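**Dirkier 2 — dual-arm small-parts sorting cell**
Supplied by Clindcombe. Page text revised March 24, 2020.

The Dirkier 2 is a tabletop cell for picking, sorting and kitting small electrical parts out of open bins. It ships as two six-axis arms, two parallel grippers, one controller and the Lomemmont teaching software. The buyer supplies the table, the bins and the parts.

It is meant for repair depots, kit packers and teaching labs that handle mixed lots in small numbers. It is not a high-speed picker. If your line runs a single part all day, a bowl feeder will be cheaper and faster.

## What is in the crate

- Two arms with base plates and clamps
- Two two-finger grippers, with one spare set of fingers per gripper
- Controller with power supply and emergency stop
- Arm cables, gripper cables and a bag of cable straps
- Lomemmont license key, one seat
- Printed setup guide

Crates are packed for two-person lifting. Keep the foam if you expect to move the cell or send an arm back for service.

## Specifications

| Item | Value |
|---|---|
| Arms | 2, six axes each |
| Reach, base axis to fingertip | 27 in |
| Payload at gripper | 2 lb |
| Gripper type | Two-finger, electric |
| Stored part programs | 17 per arm |
| Teaching modes | Hand guiding, software jog, leader device (option) |
| Warranty | 11 months from delivery |

Payload is given with the standard gripper fitted. Longer fingers reduce it. The reach figure is for a fully straight arm, and useful work happens well inside it.

## Work surface

The cell has no fixed tray or nest. Bins stand directly on the table and their positions are taught in Lomemmont. We suggest covering the table with plain matte paper and marking zones with colored tape. Paper hides scratches and glare from the table top, and it can be replaced in a few minutes when it tears. The zones don't need to be exact. They are for the operator, who has to put a bin back more or less where it was taught; the software corrects for small shifts if the vision option is fitted and does not correct for them if it isn't.

Line deep bins with white paper. Dark parts on a dark bin floor are the most common cause of missed picks reported to us, and a sheet of office paper fixes most of it.

Arms may share a zone, but only one may hold it at a time. Zone locking is on by default. Turn it off only with the speed limit set to its lowest step.

## Typical jobs

**Terminal blocks and connectors.** Mixed shapes in one bin are workable as long as each part has two flat or parallel faces the fingers can close on. Teach one grasp per part type. Round connectors should be approached from above with the fingers open wide, then closed at low force. Tall blocks are best kept to the rear of the bin so the wrist can clear them.

**Capacitors and other cylinders.** A can lying on its side will roll if one finger touches it early. Use the centered close setting, which moves both fingers at the same rate and stops on contact. Leave a finger's width between parts where you can. Sleeved parts mark easily, so start with the force at its lowest step and raise it only if parts slip. Discharge capacitors before they go in the bin.

Both arms can run at once on separate bins, with terminals and connectors under one gripper and capacitors under the other.

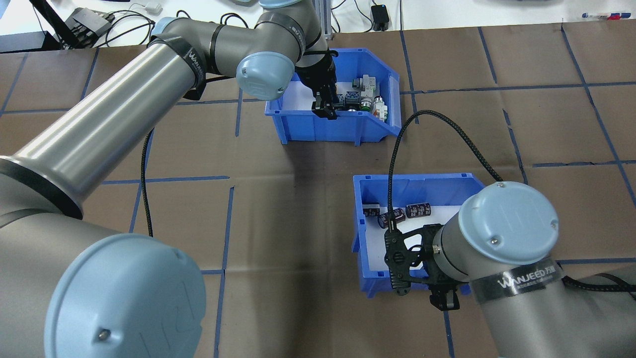
## Cable routing

Gripper cables run outside the arm. Strap them to the links at the points shown in the setup guide and leave a loop at the wrist large enough for a full turn of the last axis. Test the loop by hand with the power off before running any program. A cable that hangs low will sooner or later catch a bin lip. Check straps weekly for the first month and monthly after that.

## Software

Lomemmont runs on the controller and is used through a browser on any computer on the same network. Programs are lists of steps: move, close, open, wait, check. There is a text view for those who want it. Demonstrations made by hand guiding can be replayed as they are or exported with joint positions and gripper state for use elsewhere.

Known limits in the current release:

- Only one user can edit at a time.
- Export of long recordings is slow. Split anything over 7 minutes.
- The force reading from the gripper is relative and should not be used for inspection.
- Deleting a bin also deletes every grasp taught in it, without a second prompt.

The last of these is due to be fixed in the June release. Until then, save a copy before you tidy up.

## Options

- **Csonka vision kit.** Overhead camera, mount and calibration sheet. Needed for parts placed at random.
- **Csonka leader pair.** Two hand-held leader devices for teaching both arms together.
- **Soft fingers.** Molded pads for sleeved or coated parts. Wear item, sold in sets.
- **Second Lomemmont seat.** Allows viewing and offline editing on another machine.

## Site needs

A flat, rigid table that doesn't rock when leaned on. One grounded outlet for the controller. Space behind the arms for cables, power adapters and the controller itself — keep these off the taped area. The cell should be placed where no one has to reach across it to get at something else. A risk assessment is the buyer's responsibility, and a blank form is included with the setup guide.

Setup by one trained person takes roughly half a day, most of it spent on teaching bin positions.

## Ordering and support

Quotes are prepared against a parts list. Send dimensions, weights and, if possible, a small box of samples; we return a short report saying which parts the standard fingers will hold and which they won't. Samples are sent back with the report.

Technical questions before purchase go to Mitra Fallahi, applications desk, Clindcombe. For service, have the arm serial number and the controller log ready. The log is under Settings, then Export.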